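3.2 Configuring and maintaining the simulated workcell

All of the runs reported in Section 4 were made on one simulated mobile manipulator, which we call the Driseck cell. The cell has a single arm and gripper, a camera that looks down over the gripper, and a furnished apartment in which the arm moves. It runs on one workstation. We kept a single cell for the whole study so that changes in results could be traced to changes in setup, and we kept a written log of every change. Gemma Greco set up the first version and Renzo Martinelli took over its upkeep in July.

The apartment comes from the Palumbo set of indoor models. We used it with two changes. Collision shapes on the walls were rebuilt as plain slabs, as the originals had small gaps where two panels met and the fingers could sink into them. Door panels were fixed in place and do not respond to contact. Surface textures were left as supplied, although some of them are coarse at short range.

Camera placement took the most time. The camera is attached to the wrist link, and its pose is stored as an offset from the gripper housing. Early versions placed it too low, and the housing hid most of the area ahead of the fingers. We raised it in small steps and checked each step at a set of 50 fixed base poses spread over the apartment. Figure 3 is the view at one of these poses.

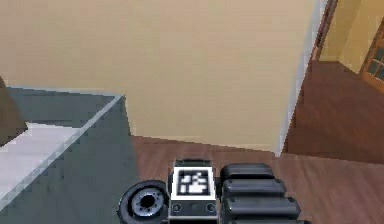
Figure 3. Wrist camera view at a check pose beside a wall corner, after the final change to the camera offset.

The check itself is a short routine run after any edit to the robot model, the camera or the apartment. The arm is sent to its rest position, the base is placed at each pose in turn, and one view is saved per pose. An operator then goes through the saved views and compares them with the reference set. A pose passes if the marker on top of the housing is in view with its white border whole, and if the gripper sits low enough to leave the space ahead of it open. The pose in Figure 3 is one of the harder ones. The beige wall takes up most of the upper part of the view and offers little for the localizer to work with, so the useful features are the white strip at the corner, the slanted line where the wall meets the floorboards, and the doorway to the right. We kept it in the set for that reason. An offset that looks fine in the middle of a room can fail here.

The marker serves as a fixed reference between the camera and the gripper. Its position in the view should not change when the base moves, so any shift points to a fault in the model file. This happened twice. The first time, a unit setting had been lost when the arm description was exported through Hisov, and the housing was drawn slightly too large. The second time, the camera had been attached to the wrong link – the one before the wrist – and the fault showed up only when the wrist turned. Both were found by the check routine before any data from those versions had been used.

Finger contact needed separate care. The padded segments have rounded edges, and their collision shapes were first built as boxes. Boxes were fast but caught on table edges. We replaced them with capsules and lowered the contact stiffness until the fingers stopped shaking when held against a flat surface. Morena Dal Bello repeated this tuning after each update of the physics engine, using the same press test and the same target values.

Regular upkeep was light. The simulator was restarted after every 1123 episodes, the point at which memory use began to slow rendering. Logs were moved to the Skelura store at each restart, and the check routine was run before the next batch. In total the cell completed 2196 episodes under the final settings. Of these, 1438 were used for training and the rest were held back for the tests in Section 4.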